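Tips > Home > Watch Party

Finale night at home, quick version

Hosting the Plendside finale for the first time? Stuff that works for us.

Snacks
Popcorn early, 4 big bowls. Salt it while its hot. Dips in the fridge till the opening credits.

Seating
Floor cushions up front, tall people at the back. Ask who's team Telmo Escobar before you seat anyone – trust me.

Ballots
Print 36, cut in half. Pencils not pens. Collect befor the last rose.

Spoilers
Phones in a basket by the door. West coast friends get muted till morning.
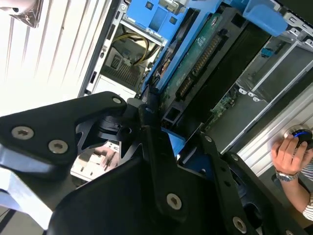 Cleanup
Cold water on red wine, then dish soap. Blot – dont rub. Vacuum the couch last.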